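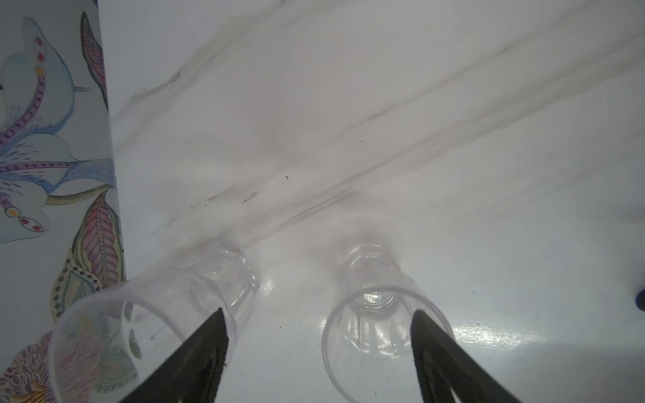 Fig. 4-1. Clear cups, on their sides, marble-pattern top.

4. Drinks Corner

Breltstead kitchen set-up guide, revised February 3, 2023. Replaces the January sheets, please throw those out. Do Section 3 (lights, water, trash) before this one.

4.1 Before you start

Wash hands. Clear the top down to the marble pattern. Mail, keys, phones, lunch, all of it goes on the shelf by the door.

You need:
Clear plastic cups, from cupboard 2
Two soft cloths, one damp, one dry
Dish soap (the mild one, not the scouring powder)
Lidded bin for rejects
Order slip 309, if stock is low

Note: The gray veins in the pattern hide drips and hair-thin scratches. Wipe the whole top, even if it looks fine. Wipe along the veins, then across.

4.2 Cups

1. Take the cups out by the base. Fingers off the rim.
2. Lay them down on their sides, mouths all facing you. Ridged bases away.
3. Look into each one. Dust shows best low down, where the ridges are.
4. Run a dry cloth around the rim. Any nick, any crack, reject bin. Don't try to sand it.
5. Smudges: damp cloth, drop of soap, rinse, dry. Air dry if you have the time, you won't.
6. Stand the good ones up. Rows, not stacks.

CAUTION: Do not push cups inside each other wet. They lock, and then someone pulls hard and they split up the side.

CAUTION: Plastic. No boiling water, no oven, no top of the toaster. Hot drinks go in the mugs, see 4.5.

Note: If you have to stack for space, four high at the most. Put a square of paper towel between.

Note: Clear cups disappear on a pale top. Leave a gap the width of your hand between the rows and the front edge or they will get elbowed.

4.3 Rack and large container

7. Press down on the wire rack with a flat hand. It shouldn't shift. If it does, stop and tell Tadeo Gaete. Load nothing on it untill he has looked.
8. Wipe the wires one at a time, top side first. Then underneath, where the grease collects.
9. Wash the large clear container. Soap, warm water, soft cloth. Work the cloth down into the angles of the walls.
10. Dry it inside and out before it goes anywhere near the corner.
11. Small items and light packets on the rack. Anything with liquid in it stays off.
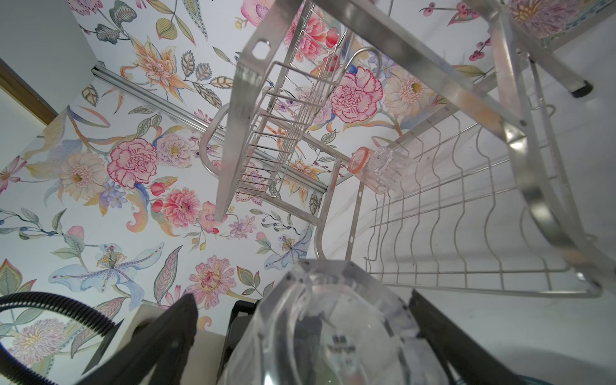

Wallpaper care is the part that gets skipped. It is paper, it marks, and there are no spare rolls of this pattern left at Shiferaw. Dry cloth only, downward strokes, light pressure. Behind the rack you can get at it through the wires, so use the pink carnation you see through them as your check point: if the frilly petals look dull or yellowish, grease is building up and the rack needs to come away for a proper dusting. Do the pale blue lily lower down at the same time. Pat, don't rub.

CAUTION: No spray on the wall. Spray on the cloth, away from the wall, and then only on the hard surfaces.

Note: The tiny print on the large container is going. Scrubbing makes it worse. Go around it.

Note: Tape lifts the print off the paper. Signs, lists and kids' drawings go on the fridge door.

4.4 Filling the large container

12. Put it where it is going to stay before you fill it. Full is heavy.
13. Fill line is two fingers below the top. Go by the fingers, there is no line.
14. One thing in it at a time. Straws or sugar packets or tea bags. Whatever is in there, finish it before you change over.
15. Changing over: empty, wash, dry, refill. Tea leaves a smell, so give it an extra rinse.

Note: Write what is inside on a slip and lean the slip against the front.

4.5 Mugs

16. Mugs from cupboard 1, handles to the right.
17. Chipped mugs go in the reject bin with the cups, wrapped in newspaper.
18. Hot drinks are poured at the far end of the top, away from the wallpaper. Steam loosens the seams.

4.6 Stock

Cups come from Trusov in cartons of 1,000. Reorder when the count on the cupboard sheet drops under 400. Last count was 447, so keep an eye on it. Slip 309 goes in Fidel Alarcón's tray, not under the door. One carton open at a time. Fold the inner sleeve shut with a clip after you take from it.

Opened sleeve with no clip: treat the top five cups as dusty, wash them.

4.7 Closing the corner

19. Cups left standing: back in the cupboard if unused. Used ones get washed or binned, same day.
20. Wipe the top again. Lift things to do it, dont wipe around them.
21. Shake out the cloths outside. Hang to dry, don't leave them balled up on the rack.
22. Initial the sheet.

Trouble

Cups cloudy after washing: too much soap. Rinse again in cool water.
Cups stuck together: cool water in the top one, warm around the bottom one, wait, twist gently.
Rack wobbles: see step 7.
Wallpaper seam lifting: leave it, tell Udosance at the front desk. No glue.

Go on to Section 5, Cold Shelf.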